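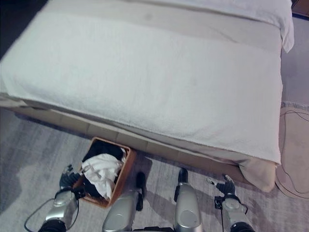

Collecting teleoperated demonstrations: laundry from basket to bed

Part 2 of the Bresgate household data guide
Last revised 2023-04-09

This page covers how to set up, record and check demonstrations for the laundry task on a two-armed robot with multi-fingered hands. It assumes you have finished part 1 (calibration and operator login) and that the head camera is streaming to the Jiltovo recorder.

What one demonstration contains

One demonstration, called an episode from here on, starts with the arms in the ready pose and the basket on the floor in front of the bed. The operator takes one item out of the basket, places it on the bed, and returns the arms to the ready pose. Everything between the two ready poses is kept, including pauses and failed grasps.

Do not record several items in a single episode. Long episodes are hard to label, and a fault near the end spoils the whole file.

Setting up the bed and floor

1. Lay a towel or plain cover over the bed. It must reach the front edge. A hem that hangs over the side is fine, and it need not be straight.
2. Put the basket on the rug within reach of both arms. Tilt it so that the open side faces up and the head camera can see in.
3. Load the basket with mixed clothing. Include at least one light item and one dark item. Leave them crumpled.
4. Check the floor for loose cables. A cable may stay in view if it is clear of the basket and outside the reach of both hands. Otherwise move it.
5. Set the room lighting and leave it alone for the whole block.

Dark clothing inside a basket gives the camera very little to work with. If the folds cannot be told apart in the preview, raise the exposure by one step before the block begins. Changing it halfway through a block makes the episodes hard to compare.

Ready pose

Both forearms point forward with the hands in view of the head camera. Fingers are open or partly open, never closed into a fist. The two hands do not need to match. A small difference between left and right at the start is useful, as the model should not come to depend on an exact starting position.

Parts of the robot's legs may show at the bottom of the picture. Do not crop them out. The same view is used when the trained model runs, and the two must agree.

Recording

1. Open a new block in the recorder and enter the scene name. Use the form bed_floor_basket followed by the block number.
2. Wait for the joint stream and the camera stream to both show green.
3. Press record, then hold the ready pose for 2 seconds.
4. Reach for the item on top. Use whichever hand is nearer.
5. Close the fingers on the cloth and lift slowly until the item is clear of the rim.
6. Move over the front edge of the bed, lower, and open the hand.
7. Return to the ready pose, hold for 2 seconds, and stop.

If a grasp slips, try again within the same episode. Recoveries are wanted. After three failed attempts, stop and mark the episode as abandoned. Do not delete it.

If the basket moves when the cloth catches on the rim, carry on. Reset it after the episode has ended.

Varying the scene

After every 5 episodes, change one thing: the angle of the basket, its distance from the bed, or the order of the clothing. Change only one at a time and write it in the notes field. A block with no entries in that field will be sent back.

Length and quantity

An episode should not run over 900 frames. The recorder warns at that point but does not stop. The current target for this task is 2,625 accepted episodes, shared between the Bresgate and Grajales sites.

Checking before upload

Play back the first and last episode of each block at full speed, and the others at double speed. Reject an episode if:

the hands leave the view for more than a second during a grasp
the joint stream and the video are visibly out of step
a person's hand enters the view
the start or end hold is missing

A badly placed item is not a reason to reject. Mark it as placed, untidy.

Upload accepted and abandoned episodes together to the Cernarico store. Labelling is covered in part 3.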